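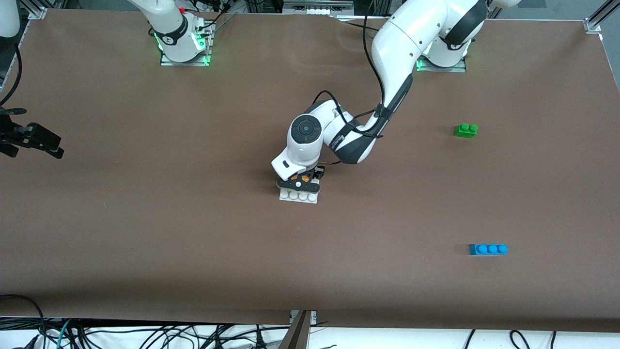
How long does it take to teach an arm a new pick-and-place job? At the open day I went to in April, the reply was one afternoon of guided demonstrations, plus a night of training on a machine in the next room.

The open day was at Vistley, in the ground floor lab, and ran from 10 in the morning until they wanted the lights off. I went for the two-arm bench. Aldana Arancibia ran it and took questions while she worked, so my notes are in the order people asked things.

The task is toy bricks on a brown tabletop. A gripper comes straight down on a brick, closes, and carries it to wherever the operator has decided it goes. The bricks were white, green and blue when I got close enough to look. The white one has four studs in a row, the blue one three, the green one two. Bricks are a fair choice for this. The size is consistent, the sides are parallel, and an error of a few degrees in the grasp shows up right away when you try to press one onto another.

The arms are white with black joint bands, and the gripper I watched is a black parallel type with small orange accents. The bases sit along the far edge of the table and have green status lights. Somebody asked what the other colors mean. Amber is paused, red is a fault, and she had seen plenty of both that week.

Numbers, for those who want them. The current set holds 3,953 recorded episodes. Of these, 3,033 passed review and went into training. The rest were thrown out, mostly for bad timestamps and only occasionally for a bad grasp. I asked whether failed grasps were kept. They are, in a separate folder, and Markos Stergiou is using them to train a detector that flags a slip before the lift. He had a poster on it by the door. The plot had no error bars, which I mentioned.

Control runs at 100 Hz. Joint states are logged at 1,000 Hz and downsampled later. I would have logged less, but disk is cheap and she said the extra resolution had already helped find a loose coupling in one wrist.

Most of the talk around the table was about calibration. They redo the camera-to-base transform every morning with a printed target, and it takes ten minutes if the target is flat. An older bench from Dumico needed it twice a day. The brown surface was picked to keep reflections down, although I could still see a slightly lighter patch toward the back.

My one complaint is the cabling. There is a lot of it on the floor in front of the table, and I would want it in trunking before anyone wheels a chair through there.

Two things I did not get to: the scheduling software, and the question of how they synchronize the arms when both need the same part of the table. Aldana gave me an address to write to — I will add her reply below this post when it comes.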